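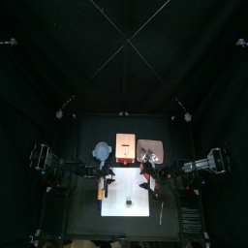 Two robot arms above a white board.

How to watch a criminal trial from the public gallery (and stay awake)

By Nermina Ionescu
Updated 2023-10-02
320 shares | 37 comments

Most people who tell you what happened at a murder trial weren't at it. They read a headline, listened to two episodes of a podcast while doing the ironing and formed a view of the defendant's eyebrows. You can do better, and it costs nothing except a bus fare and a day of sitting on something hard.

What follows covers Crown Court trials in England and Wales. Scotland does things its own way, with fifteen jurors and different words for everything, and I've only been once, in April, in the wrong shoes.

Pick your court

Serious cases are tried at the Crown Court, with a jury. Magistrates' courts deal with the rest, and also get the first short look at nearly everything, murder included. If you have never been to either, start with the magistrates. You'll see a dozen people in a morning, charged with things like driving without insurance or stealing cheese, and you'll learn how the furniture works. Stolen cheese is far commoner than television would have you believe.

Then move up. My own local is Prisurlow, which has four courtrooms, one working lift and a vending machine that takes your money as a sort of informal fine.

You don't need to book, give a reason or know anybody. Trials are open to the public unless a judge has said otherwise. Youth courts are closed to you, and so are some hearings elsewhere; there will be a notice on the door, and if you miss it an usher will make up for the notice.

Find out what's on

Court lists are published online, usually the afternoon before. They tell you the courtroom, the start time and the defendant's name, and often very little else. "For trial (part heard)" means it has already begun. "For plea and trial preparation" means people will discuss dates for twenty minutes. "For sentence" is a good choice if you only have an hour, as the prosecutor has to summarise the whole story before the judge can get on with it.

"Not before 2 pm" should be read generously. I have eaten an entire packed lunch and most of somebody else's inside a "not before 2 pm".

Lists change overnight. Trials collapse, defendants plead guilty on the steps, a juror gets a stomach bug. Have a second case in mind, and check the screens in the lobby when you arrive.

Get through the door

There is a security arch and a bag search, the same as an airport but with fewer people in a good mood. Leave at home anything with a blade, which includes the tiny scissors you've forgotten are on your keys. You may be asked to sip from your water bottle to prove that it's water. Big bags are a nuisance everywhere, and the Old Bailey won't let them into its public galleries at all, nor will it look after them for you, so read its page before setting off.

Children under 14 won't normally be let in. Leave the dog.

Dress as you would to meet a friend's grandmother. You won't be turned away for jeans. Hats come off, unless worn for religious reasons. My friend Walter Ospina once wore a suit to look respectful and was asked by three separate people whether he was their solicitor. He said no to the first two.

Sit down properly

1. Look through the glass in the door before going in. If somebody is taking the oath or the jury is returning a verdict, wait.

2. Switch your phone off. Silent is a gamble, and the judge has better odds than you.

3. Go in, nod towards the judge if you like (lawyers bow to the royal arms, you needn't) and go straight to the seats marked for the public. If nothing is marked, ask the usher, who will be in a black gown and holding a clipboard.

4. Stay clear of the press bench, however comfy it looks.

5. When everyone stands, stand. When everyone sits, let the judge go first.

You can come and go, quietly, between witnesses. Try not to do it during a barrister's speech to the jury. They've rehearsed it.

What you absolutely can't do

Taking a photograph in a court building is a criminal offence. So is sketching in the courtroom – the artists you see on the news look hard, memorise, and draw it outside. Recording the sound, even for your own private use, can be contempt. People do get locked up over this, and "I was only sending it to my sister" has a poor record as a defence.

Don't live-text or post from the gallery unless you've asked and been given permission. Reporters can do it. You aren't one, even with a thousand followers, or 1000 written in figures on your profile so it looks like more.

Never speak to a juror. You will meet them, because there is one café and it is the size of a wardrobe. Don't say good morning, don't hold forth about the case in the queue, don't pull a sympathetic face. If a juror talks to you, walk away and tell an usher.

Don't tell a waiting witness what has been said inside. They're kept out of the room for a reason and you'd be undoing it.

Taking notes

Pen and paper are generally fine for an ordinary visitor, and if you're challenged, a polite word with the usher normally settles it. I use a Cladia reporter's pad, the spiral kind with 300 pages, since the staple sort gives out during forensic evidence. Don't take one with a noisy cover. Ngân Cao, who taught me to do this, could empty a bench with a ring binder.

Draw a line down the page. On the left goes what was said. On the right goes who asked, prosecution or defence, along with anything you don't follow. By the second day most of the right-hand column will have answered itself. Write down exhibit numbers even if you can't see the exhibit, which you usually can't, as the screen faces the jury and you face the back of a wig.

Keep your opinions on a separate page. Mine are embarrassing by about the third witness, and I like to be able to tear them out.

Knowing where you are in the story

The prosecution opens the case by telling the jury what it says happened. This is the best morning to attend. Remember that it's one side's version, delivered with great confidence by somebody paid to be confident.

Prosecution witnesses come next. Each is questioned by the prosecution, then cross-examined by the defence, then sometimes asked a little more by the prosecution to mop up. Cross-examination is mainly about phone records. If you've come expecting a witness to break down and point at the vicar, bring a book for the lobby.

A good deal of evidence is simply read aloud as agreed facts. It is dull and tends to matter a great deal, so this is a bad time for a nap.

Then the defence has its turn. The defendant may give evidence or may decline. After that come closing speeches and the judge's summing-up, and the jury goes out.

At several points the jury will be sent out while lawyers argue over what it may hear. You're often allowed to stay. You are not allowed to repeat any of it while the trial is running, to anyone who might publish it, and that includes you, on your phone, on the bus home. Anything posted about a live case that could seriously prejudice it is contempt, whether you meant it or not. My rule is that the notebook stays shut until there's a verdict.

Some restrictions last far longer. Complainants in sexual offence cases have anonymity for life. Children involved in a case are very often protected too. There should be a notice on the door or an announcement. If you're unsure, say nothing to anyone, and enjoy being mysterious.

Waiting for a verdict

A jury can be out for an hour or for days. There's no clock and no hint. You'll hear a tannoy calling all parties to court three, rush in, and find that the jury would like to see a map again.

Take food. At Prisurlow I go over the road to Golob, where they do an all-day bacon roll and nobody minds a long sit. Stay near enough to hear the shuffle of lawyers putting their coats down, and be back in your seat early, as the gallery fills up with people who've had no interest until now.

When the verdict does come, keep your face still and your mouth shut. There will be two families within a few feet of you, and whichever way it goes it will be the worst or the most exhausting day they've had. Let them leave first. Don't follow anyone out for a chat.

Afterwards

If you missed the sentencing, look for the judge's sentencing remarks, which are published online in some of the bigger cases. They're clear, short, and will correct at least one thing in your notes. Full transcripts exist, but you have to apply and pay, and the price for a long trial will make you sit down again.

Comments (37) | Newest first

Dionysis Economou: Bring a cushion. Second week of a fraud trial, I'd have paid 320 quid for a cushion.

Ifeanyi Igwe: Can confirm the bit about the lift.

Share this page | Print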